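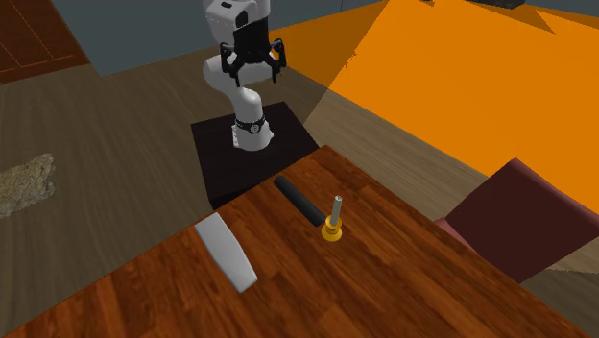 Chapter 7
Choosing and Checking a Simulation Kit

After reading this chapter you should be able to:

describe the parts that make up a commercial simulation kit for robot manipulation
tell the difference between what a kit displays and what it computes
read a product sheet and find the figures that matter for your own work
plan a short trial before you pay for a license

7.1 Why buy a kit at all

In Chapter 6 you built a small simulated workcell from separate parts: a physics engine, a model of an arm, a few shapes on a table, and a script to tie them together. If you did the exercises, you know where the time went. Most of it was spent on loading files, matching units and finding out why a block sank through the tabletop. Very little of it was spent on the task itself.

A simulation kit is sold as a way around this. The supplier puts together one or more robot arms, a set of rooms and furniture, a library of household or workshop objects, and a list of tasks with a rule for deciding whether each task was done. You install it, pick a task, and connect your own controller. The rest is meant to work.

Whether it does depends on the kit. This chapter uses one product, the Tallora Tabletop Kit, as its main case. Tallora comes in two editions, and we compare it from time to time with Brullach, an older kit that many school labs still have on their machines. We are not recommending either one. Products change from year to year, and by the time you read this the version numbers will have moved on. The questions you ask of a kit stay much the same.

7.2 What is in the box

Tallora is delivered as a download with a license key. The base edition has 556 objects and one arm. The full edition has 1,000 objects, a second arm model and a scene editor. Both editions include the same rooms.

A typical Tallora scene has an arm on a fixed pedestal at one side of a table, with a small number of objects within or near its reach. The objects may have little to do with each other. A candlestick can share the table with a plain rod and a flat block, and the task may involve only one of them. The others are there to be avoided or ignored. In the product sheet these extra items are called distractors, and you can turn them off while you are getting a controller to work for the first time.

Rooms are also varied. Floor, wall and furniture colors can be changed by the kit between runs, along with the position of the camera. A controller that uses camera input should not fail when a wall changes color, and this setting lets you find out early if yours does.

7.3 What you see and what is computed

New users often judge a kit by its pictures. This is understandable, but it can mislead. Every object in a simulator has two descriptions. The visual model is what gets drawn: the grain of the wood, the rings on a candlestick base, the shine along a rod. The collision model is what the physics engine uses to work out contact. It is usually much simpler.

In Tallora, a candlestick is drawn with a stacked profile but collides as two plain cylinders, one for the base and one for the candle. If your gripper closes on the base, it will touch the cylinder and not the rings. For a task that only asks the arm to pick the object up and set it down elsewhere, this makes little difference. For a task that depends on finger placement, it can change the result completely.

Before you trust any measurement from a kit, switch on the collision view and look at the objects you plan to use. In Tallora this is under View – Contact Shapes. In Brullach you have to start the program with a separate option, and the setting is lost when you close it.

Watch for three things in particular. Rods and other round objects are sometimes given too few sides, so that they rest on a flat face when they should roll. Thin slabs may be given extra thickness to keep them stable. Rounded corners are often squared off.

7.4 Reading the product sheet

The sheet for the base edition says that the simulator runs at 600 steps per second on the supplier's test computer. On its own, that figure tells you little. You need to know how much simulated time passes in one step, whether the camera was being drawn, and how many objects were in the scene. The Tallora sheet gives the first of these: 2 milliseconds per step. From this you can work out that one second of computer time produces 1.2 seconds of simulated time, a little faster than real life.

The sheet does not say whether drawing was switched on. We wrote to the supplier's support desk and were told that it was off.

Key terms in this section: step size, real-time factor, rendering load.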